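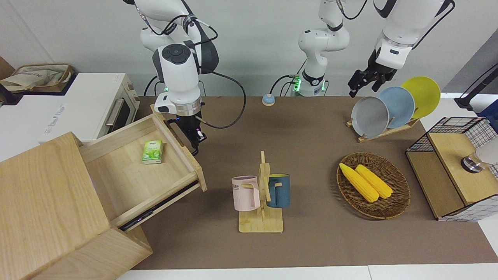

Fig. 4. Drawer open, front panel up, slide rail showing along the lower edge.

Section 6: Fitting and adjusting the drawer (Rolcombe counter cabinet)

Read the whole section first. Takes 19 minutes if the rails went on straight in Section 5. Longer if not.

You need: Phillips screwdriver, soft cloth, pencil. No drill. No glue on the rails, ever.

Before you start

Cabinet on a flat, level top. Appliances can stay next to it, leave room for the drawer to come all the way out. Anything heavy on top of the cabinet, take it off now.

1. Pull both cabinet rails forward till they stop. Wipe off sawdust.

2. Hold the drawer level. Line up the drawer rails with the cabinet rails, left side first, then right.

3. Push in slowly. You'll feel it catch, then run. If it catches and doesnt run, stop. Pull out, go back to step 2.

CAUTION: Don't force it. A bent rail can't be straightened and the Tistik rail set is sold as a pair only.

4. Open and close a few times, empty. Hold the front panel by the top edge, in the middle. Pulling from one corner makes it rack.

5. Look at the gap around the front panel, drawer closed. Even all round? Go to step 8.

6. Not even: open the drawer, loosen the two front rail screws half a turn. Half, no more. Nudge the low side up. Mark it with pencil if that helps.

7. Tighten, close, check again. Repeat till its right.

8. Tighten all rail screws by hand. Snug is enough, the wood is soft and strips easily.

CAUTION: Fingers clear of the rails when closing. Small children too.

Loading

Light stuff only for the first day. Tissues, napkins, dish towels. After that, cutlery and so on, heavier things toward the back. Don't stand bottles in it, they catch on the cabinet when it closes.

Note: the drawer has no soft close. The Pascual damper kit fits, see the leaflet that comes with the kit. The older Mollavero dampers do not fit.

If something's off

Drawer drifts open: cabinet is tipped forward. Shim the front feet.
Scraping noise: sawdust in the rail, or a screw head standing proud. Check the screws first.
Sticks in damp weather: rub candle wax on the wood edges. Not on the metal.
Front panel wobbles: tighten the panel screws from inside the drawer.

Check all screws again after 100 openings, then when you think of it. Doors are in Section 7.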